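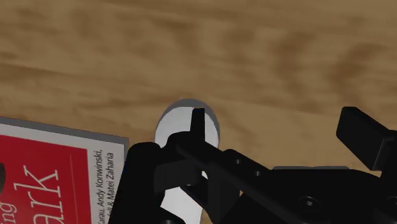
Brinomance – Hirura (EP)
Review vom 2019-06-16

Fünf Songs, 19 Minuten, und ich habe die Platte in der ersten Woche so oft umgedreht, dass ich inzwischen schon beim Knistern vor dem ersten Ton weiß, was kommt. Brinomance haben ihre zweite EP »Hirura« genannt, erschienen ist sie beim kleinen Label Landwood, und wer die Band bisher nur von dem einen Stück kennt, das letztes Jahr auf jeder zweiten Playlist auftauchte, wird sich erst mal umgucken. Der Hall ist weg! Jedenfalls fast. Wo auf dem Debüt noch jede Gitarre klang, als stünde sie am anderen Ende einer Schwimmhalle, sitzt jetzt alles direkt vor der Nase.

Los geht es mit »Reinholz«, und das ist gleich mein Lieblingsstück. Der Bass spielt zwei Töne, mehr nicht, minutenlang, darüber ein Schlagzeug, das ein bisschen stolpert und sich immer wieder fängt. Die Stimme kommt spät, so spät, dass ich beim ersten Hören dachte, es wäre ein Instrumental. Und dann singt sie eine Zeile über einen Bahnhof, an dem niemand aussteigt, und die Orgel geht auf wie ein Fenster. Gänsehaut, auch beim zwanzigsten Mal noch. Der Song hätte für meinen Geschmack ruhig doppelt so lang sein dürfen, aber gut, dann wäre es keine EP mehr.

»Kleine Fahrt« ist der Hit. Ich weiß nicht, ob er einer wird, aber er benimmt sich so: nach vier Takten ist der Refrain da, nach acht singt man mit, und die Gitarre macht diese kleine absteigende Figur, die mir seit Tagen beim Zähneputzen durch den Kopf geht. Textlich ist das der leichteste Moment der Platte, es geht ums Wegfahren ohne Ziel, das kennt man. Gesungen ist es aber mit so viel Lust, dass mir das völlig egal ist. Achtet mal auf die zweite Stimme in der letzten Strophe, die liegt ganz leise eine Terz drüber und verschwindet im Refrain wieder. Mit Kopfhörern ist das eine echte Freude, über die Küchenbox geht es komplett unter.

In der Mitte steht »46«, eine Ballade (ja, der Titel ist wirklich nur die Zahl, und nein, im Text wird sie nicht aufgelöst). Klavier, Stimme, ein Geräusch im Hintergrund, das ich lange für Regen gehalten habe und das vermutlich einfach Bandrauschen ist. Ich bin bei Balladen auf lauten Platten schnell raus, weil sie oft nur da sind, damit mal jemand durchatmen kann. Die hier bleibt. Sie wird nach hinten raus auch nicht größer, es kommen keine Streicher, es kommt kein Schlagzeug, sie hört mitten in einer Phrase auf. Beim ersten Mal bin ich aufgestanden und habe nachgesehen, ob die Nadel hängt.

Seite zwei gehört den beiden lauten Stücken. »Falscher Oktober« kannte ich schon, den haben Brinomance im Herbst als Vorabsingle rausgebracht, damals noch in einer anderen Abmischung. Die neue Version ist trockener und, wenn ich ehrlich vergleiche, ein kleines bisschen weniger gefährlich. Die Snare knallte auf der Single mehr. Dafür hört man jetzt endlich, was der Synthesizer in der Bridge treibt, ein nervöses Flirren, das immer kurz davor ist, aus dem Takt zu kippen. Wer die Single hat, sollte sie behalten. Ich habe beide jetzt bestimmt zehnmal hintereinander gehört und kann mich nicht entscheiden.

Und dann »Alle Lampen an«. Der Schluss. Langsam, schwer, mit einem Riff, das auch einer Stoner-Band gut stehen würde, und darüber diese helle Stimme, die überhaupt nicht dazu passt und gerade deshalb so toll ist. Im letzten Drittel lassen sie alles laufen, Rückkopplung, Becken, irgendwer schreit im Nebenraum – und mittendrin spielt die Orgel noch einmal die zwei Basstöne aus »Reinholz«. Ich habe das erst beim dritten Durchgang gemerkt und mich gefreut wie ein Kind. Seitdem höre ich die EP immer im Kreis, das Ende passt nahtlos an den Anfang.

Was mir nicht so gefällt: Die Reihenfolge macht »46« das Leben schwer. Direkt nach »Kleine Fahrt« braucht man einen Moment, um runterzukommen, und die Pause zwischen den beiden Stücken ist sehr kurz geraten. Auf Vinyl hätte ich die Ballade lieber am Anfang der zweiten Seite gehabt. Außerdem sind die Texte nicht abgedruckt, was bei einer Band, die so gern nuschelt, wirklich schade ist. Über eine Zeile in »Falscher Oktober« streite ich mich mit meinem Mitbewohner seit dem Erscheinen der Single. Er hört »Tapeten«, ich höre »Trompeten«. Beides ergibt keinen Sinn.

Noch ein Wort zur Pressung, danach werde ich ja immer gefragt. Mein Exemplar lief plan, Seite eins ist ruhig, auf Seite zwei gibt es vor dem letzten Stück zwei, drei Knackser, die auch nach dem Waschen nicht verschwunden sind. Das Format ist 10 Zoll, 45 Umdrehungen, und der Bass profitiert enorm davon. Die ersten 100 Stück sind von Hand nummeriert, ich habe Nummer 37 erwischt und bin darauf stolzer, als ein erwachsener Mensch sein sollte. Ein Downloadcode liegt bei, die Dateien klingen ordentlich und sind eine Spur lauter gemastert als die Platte. Für unterwegs völlig in Ordnung, zu Hause lege ich die 10 Zoll auf.

Live habe ich die neuen Sachen bisher einmal gehört, in einem Keller mit viel zu niedriger Decke. »Alle Lampen an« kam als vorletztes Stück und dauerte gefühlt eine Viertelstunde, vorne haben Leute mit geschlossenen Augen getanzt, hinten wurde an der Theke nicht mehr geredet. »46« haben sie leider nicht gespielt. Falls ihr die Chance habt, geht hin, und nehmt Ohrstöpsel mit, der Synthesizer sägt in kleinen Räumen ganz schön.

Anspieltipps: »Reinholz«, »Alle Lampen an«
Für Leute, die: gern zwei Töne lang auf etwas warten
Format: 10-Zoll-Vinyl mit Downloadcode, digital
Label: Landwood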